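Subject: Re: [floor-staff] What happens to the housekeeping roster?
From: Caoimhe Ó Ceallaigh
Date: 1st March

Hi all,

Replying to the whole list, as four of you have now asked me the same thing in the stairwell.
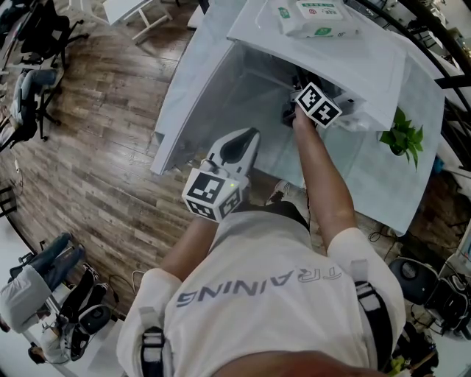

Lai-ching Su wrote:
> Can someone tell us plainly what the Dellon trial means for those of
> us on the desk round? I've done that round since before the new
> carpets and I'd like to hear it from a person, not a poster. Do we
> still have a job in winter? And who decided that wiping out a desk
> cubby was the thing a robot needed to learn first?
>
> Lai-ching

Plainly, then. Nobody on the housekeeping roster loses hours before the end of the trial. I have that in writing from Jemance, who hold the cleaning contract, and I've pinned a copy beside the kettle, where it has already been used as a coaster.

After the trial I can't promise anything, and I'm not going to dress that up. What Jemance have put forward is that the desk round drops from 66 desks a night to 34, with the machine taking the remainder once it can manage them. The hours freed up go to the kitchens and the meeting rooms, which have been neglected for as long as I've been delegate. Whether you regard swapping desks for microwaves as a promotion is up to you.

As for who picked the cubbies -- I asked. The answer was that they're all the same shape and there are a lot of them. I said the same could be said of the urinals and the conversation moved on.

What's changed already is the pace. A person who clears a compartment with a gripper in each hand takes a good deal longer than Lai-ching does with a cloth, and the roster hadn't allowed for it. From Monday anyone doing demonstration work is off the ordinary round for that shift. You do one or the other. If your supervisor thinks you can do both, send them to me.

Pay for demonstration shifts is the higher-duties rate, backdated to January. If your slip doesn't show it, forward it to me with the dates. Two people have been shorted so far and both are being fixed.

Breaks: 12 minutes in every hour with the harness off. Off means off your shoulders, not loosened. It's hard on the neck and the lower back when you're bent under a desk, and I'd sooner hear you grumbling now than read your claim form later.

Still no answer on who gets to look at the recordings, or how long they're kept. I've asked twice. The first reply was a brochure.

Güneş has offered to take notes if we meet before the next roster comes out. I'd suggest the lunch room at the shift change, and I'll bring biscuits of a modest standard.

Cheers,
Caoimhe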